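2022年2月18日（金）
Mivetti株式会社

吹き抜けの貸しスペース「Haverford」、4月に一般利用の受付を開始
テーブルと椅子は1組から利用可能、テーブルクロスの貸し出しも

Mivetti株式会社（以下、Mivetti）は、貸しスペース「Haverford（ハヴァーフォード）」の一般利用の受付を、4月より開始します。これまでは法人契約の利用者に限って開放していましたが、個人および小規模な団体からも利用の申し込みを受け付けます。利用は90分を1単位とし、料金は1単位あたり3,720円（税込）です。

Haverfordは、1階のフロアと、その上にめぐらせた中2階からなる建物です。1階の床面積は80平方メートルで、打ち合わせ、教室、試食会、展示の準備などに利用できます。外に面した壁には濃い色の枠の大きなガラス窓を設け、下部の中央を両開きのガラス扉としています。窓の向こうには木々の緑が見えます。天井は白で、丸い埋め込み照明と天井取り付け型の空調機を備えています。中2階には黒い金属製の手すりがあり、1階で行われている催しを上から見ることができます。

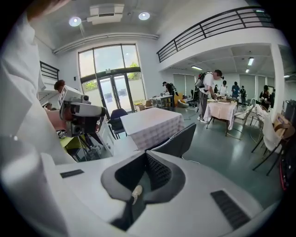

■ 家具について

1階には、1辺の短い正方形のテーブルと、それを囲む椅子を組にして配置しています。大きな会議机を固定して置く方式を取らず、少人数で囲めるテーブルを必要な組数だけ使う方式としました。法人向けの利用期間中、4人以下での申し込みが多かったことを受けたものです。

椅子は、背もたれが丸く、縁に明るい色のパイピングが入った紺色のものを中心に用意しています。このほか、持ち運びのしやすい白いプラスチック製の椅子があります。1つのテーブルに異なる種類の椅子を組み合わせても差し支えありません。椅子の種類は利用当日に選ぶことができ、事前の指定は不要です。

テーブルと椅子の移動は利用者が行います。床は灰色で、家具の位置を示す印などは設けていません。終了後は、入室時の配置に戻してください。配置図は入室時に受付でお渡しします。テーブルを壁際に寄せて床を広く使う場合や、テーブルを2台つなげて使う場合も、追加料金はかかりません。

■ テーブルクロスの貸し出し

一般利用の開始に合わせ、テーブルクロスの貸し出しを行います。クロスは縁から垂れる大きさで、淡い色と白のチェック地に大きな白い花をあしらい、筆記体で「Jasmine」の文字が入った柄と、無地に近いベージュ系の柄から選べます。
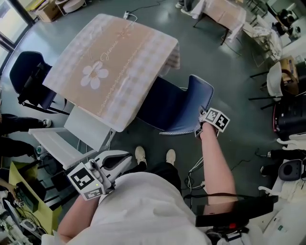
貸し出しは1枚単位で、料金は利用料に含まれます。飲み物や軽食を伴う催しでは、全てのテーブルにクロスを掛けてご利用ください。汚れた場合はその場で洗わず、たたまずに受付へお戻しください。洗濯はMivettiが行います。破損した場合は実費を申し受けることがあります。

クロスの上で筆記や細かい作業を行う場合は、下敷きを貸し出します。はさみ、カッターなどの刃物を使う作業では、クロスを外してください。

■ 電源と持ち込み品

壁面のコンセントから離れた場所でも電気製品を使えるよう、床に置いて使う白い電源タップを用意しています。延長コードの持ち込みも可能です。コードは通路を横切らないように配線し、やむを得ず横切る場合は受付で保護カバーをお借りください。電熱器具を使用する場合は、申し込みの際に品名と消費電力をお知らせください。

備品や材料の持ち込みに制限はありませんが、ガラス扉の前に荷物を置くときは、扉の開閉を妨げない位置にまとめてください。段ボール箱などの梱包材は、利用者がお持ち帰りください。荷物の事前送付は、利用日の前日到着分に限り受け付けます。
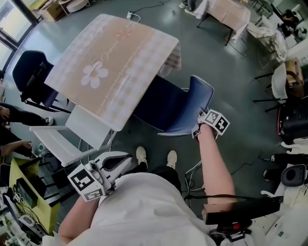
チェック柄のクロスを掛けたテーブルと紺色の椅子（Haverford 1階）

■ 予約と変更

予約はMivettiのウェブサイト、または電話で受け付けます。続けて2単位以上を利用する場合は、1件の予約としてまとめて申し込むことができます。準備と片付けにかかる時間は利用時間に含まれます。

日時の変更と取り消しは、利用日の14日前まで無料です。それ以降の変更は、空きがある場合に限り1回まで受け付けます。利用当日の人数の増減については連絡不要ですが、テーブルの組数を増やす場合は受付にお申し出ください。

中2階は見学と荷物の一時置き場としての利用とし、中2階のみの貸し出しは行いません。手すりに物を掛けること、手すり越しに物を受け渡すことはご遠慮ください。

■ 今後の予定

Mivettiは、一般利用の開始後に利用者へのアンケートを実施し、椅子の追加とクロスの柄の入れ替えを検討します。また、室内の備品をまとめた利用案内「Plindau（プリンダウ）」を作成し、ウェブサイトで公開する予定です。利用案内には、テーブルの配置例、貸し出し品の一覧、片付けの手順を掲載します。印刷したものは受付でも配布します。

■ 施設の概要

名称：Haverford
運営：Mivetti株式会社
一般利用の受付開始：4月
1階床面積：80平方メートル
利用単位：90分
料金：1単位3,720円（税込、テーブル・椅子・テーブルクロスの使用を含む）
主な備品：正方形テーブル、椅子、テーブルクロス、下敷き、電源タップ
無料での変更・取り消し：利用日の14日前まで

■ 本件に関するお問い合わせ

Mivetti株式会社 広報担当
お問い合わせは、ウェブサイト内の専用フォームよりお送りください。掲載用の写真をご希望の報道関係者の方は、媒体名と掲載予定時期を併せてご記入ください。

※本資料に記載の料金および内容は発表時点のものです。予告なく変更する場合があります。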